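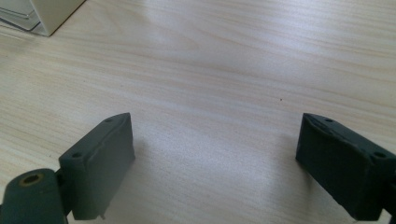

*Sawsan Matar | Grippers & Handling, session notes, February*

**Case: the Geraghty jaw that drifted open**

Hand-held gripper, two green fingers, open gap over bare table. Keep that view in mind, it's what the software has to work from. Jaw width is read from the camera, so if the reading is off everything after it is off too.

What happened

- 3,937 grasps logged on the Wollia bench before anyone looked at the widths properly
- reading crept up, bit by bit. No alarm. Alarm was set for jumps only
- last 200 grasps: controller thinks the jaws are shut, they're not. Parts dropped
- one operator put a thumb in to check. Pinched, not badly. Still went in the book

Cause (we think)

Screw working loose in the finger joint. Finger tilts a little, tip sits further out than the model says. Calibration file still assumed a stiff joint. So two faults, one mechanical and one in our heads.

Glare made it worse. Look at the shine across the upper part of the table – pale wood, bright patch, and edge finding gets jumpy over that sort of background. The dark fingers are fine against it, small pale parts are not. Mollik lost a week blaming the lights. Fair guess but wrong one.

What should of been done

1. Close on nothing, read width, should be zero. Every start-up.
2. Close on the gauge block. Write it down!!
3. Alarm on slow drift as well as jumps. We now compare against a window of 64 grasps.
4. Power off before fingers go anywhere near the jaws. No exceptions.

Dikoren rig uses a pin as well as a screw, more on that next time. It has its own problems (pins shear).

For next session: read the fault log, mark where *you* would have stopped the run, and bring one line saying why. Log is on the shared drive, teh second file, the first one is an old copy.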